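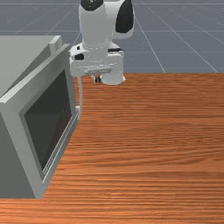

Come sing with us in Uvosau this winter!

November
By Leif Granström

Print this page | E-mail this page
14 shares | 3 comments

The Calvo Street Singers are looking for new voices for our winter season, and we would love to hear from you. We need altos and basses most of all, but tenors and sopranos should write too. You don't have to read music. Plenty of us learned our parts by ear from the practice recordings and still do.

The big piece this year is The Premetti Songs, a set of ten short pieces about a river town through one year. Some are very quiet, one is close to shouting, and the ferry song has a bass line that I catch myself humming at the sink. We'll also do a handful of rounds and two old lullabies that the altos have been asking for since last spring – they get the tune for once!

What we're asking for

You should be 16 or older and able to come to most rehearsals. We meet once a week from 7 to 9 p.m. in the upstairs hall at Jokden House, with a tea break in the middle. If you work shifts or have small kids and can only make half of them, tell us and we'll try to work it out. There is one long rehearsal before the concert, starting at 10 a.m., and everyone needs to be at that one.

There's no audition. At your first rehearsal I'll take you through a few scales at the piano to find where your voice sits, and then you go and stand next to somebody who knows the part. Bring a pencil and a water bottle. Black folders are in the cupboard by the stairs.

The season costs $50, music included. Students pay $10. If that's a stretch, put a line in your e-mail and we'll waive it, no questions.
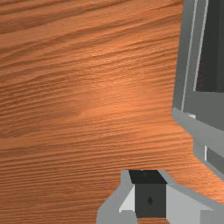
Marit wrote after last season that she had come for one evening to keep her sister company and ended up singing second alto all the way to the concert. She said the first two weeks were hard going, mostly the counting, and that by week four she was practicing in the car with the windows up.

I hear something like that every year and it makes me very happy. The first couple of weeks can feel like a lot of notes going by – please stick with it. The recordings are split by voice part, slow and full speed, and you can play them as often as you like.

How to sign up

Send us an e-mail with your name, a phone number and your best guess at your voice part ("no idea" is fine). Tell us if you need the elevator so we can have it unlocked. You can also just turn up at 6:45 p.m. and ask for Leif. The side door on Calvo Street is the one that's open.

Print this page | E-mail this page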